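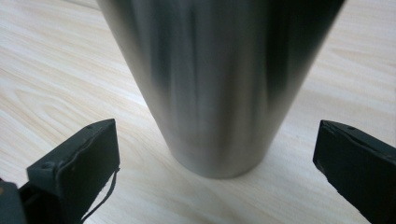
## 4. Teaching the basket task with hand-held grippers

Before the Hirnis cell takes over a packing job, an operator shows it the job by hand. At Brindbridge this work is done by the packers themselves, and teaching time is paid as floor time.

1. Stand at the front edge of the table, facing the basket.
2. Take one gripper in each hand, with your fingers around the handle below the body.
3. Let both cables hang toward you. Keep them off the tabletop.
4. Open the jaws fully before you approach a cup or canister.

**Caution:** Do not reach past the hazard striping behind the table while the cell is powered.
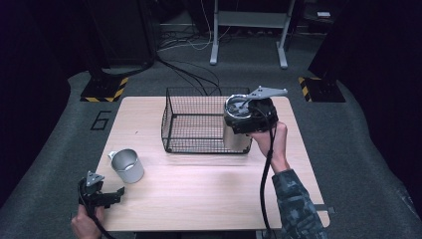

*Photo: Octavian Oprea / Brindbridge*

5. Close the jaws on the canister and lift it clear of the table. The mug stays where it is until its turn.
6. Keep the other gripper low and to its own side. Crossed hands spoil the recording.
7. Work at your normal speed. If you drop something, stop, say "void" and start that run again.

**Note:** One set is 46 runs. Take a break after each set, or sooner if your wrists get tired.
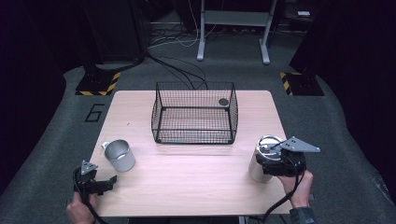
8. At the end of the set, put both grippers down and sign the run sheet.

### What changes on your shift

Once a task is released, the cell does the repeat loading and one packer checks the baskets. The other packers on the line move to mixed orders, which are still packed by hand — the cell is not taught these. Pay grades stay the same. Wendy Whiteley keeps the rota and will post the new one in May.

Anyone can ask for a task to be taught again. Write the fault on the run sheet and give it to Barry Dobson.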